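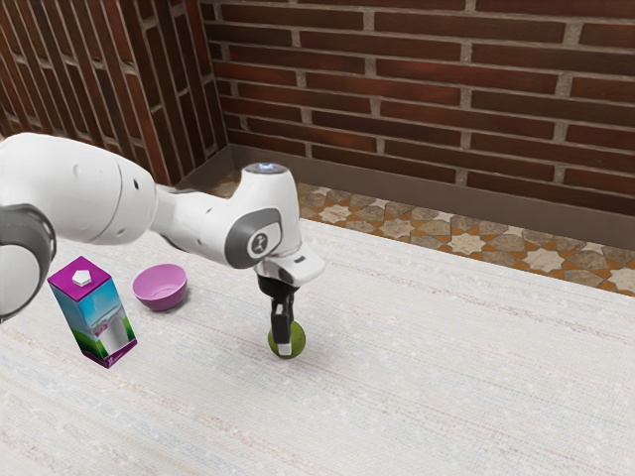

UNIT 4: CORPORATE FINANCE / Handout B

Selling a minority stake: how to read the announcement

Reading before class: chapter on joint ventures, plus the Masanja case packet. Bring a calculator.

1. Terms

A minority stake is any holding under half of the voting shares. The holder gets a share of the profits and sometimes a board seat, but cannot set strategy alone. Most shareholder agreements give the other owners a right of first refusal, so the buyer in a sale is often someone who already owns part of the business.

Carrying value is what the stake is worth on the seller's books. Proceeds are what the seller receives. The gain or loss is the difference, before tax. A large gain may only mean that the stake was booked at a low figure years ago.

2. The Masanja case

Stistwood holds 40 percent of Masanja, a regional packaging business. Udilgate holds the rest. Udilgate offers $443 million in cash for the Stistwood shares. The carrying value is $223 million.

Gain before tax: 443 - 223 = $220 million
Implied value of all of Masanja's equity: 443 / 0.40 = $1,107.5 million

The second figure assumes that each share is worth the same. In practice a controlling share usually costs more than a minority one, so treat it as a starting point.

3. What the seller gives up

Stistwood books its share of Masanja's net income every year under the equity method. After the sale that line goes to zero. Interest expense also falls if the cash goes to pay down debt. Compare the two after tax. Students often compare the income lost with the whole sale price, and this gives the wrong answer.

Also check the dividends. Masanja has paid none for 2 years, so the income Stistwood reported did not come with any cash.

4. Problems for section

a) Stistwood's debt costs 6 percent before tax. How much interest does it save each year if all $443 million goes to debt? Ignore tax on the gain.
b) Redo (a) with a 25 percent tax on the gain.
c) Etero, a competitor, makes a higher offer payable in its own shares. List the facts you would need before comparing it with the cash offer.

Show your work. Answers to (a) and (b) will be posted in February with the midterm review sheet. Questions on the case go to Yhon Cáceres, who runs the section.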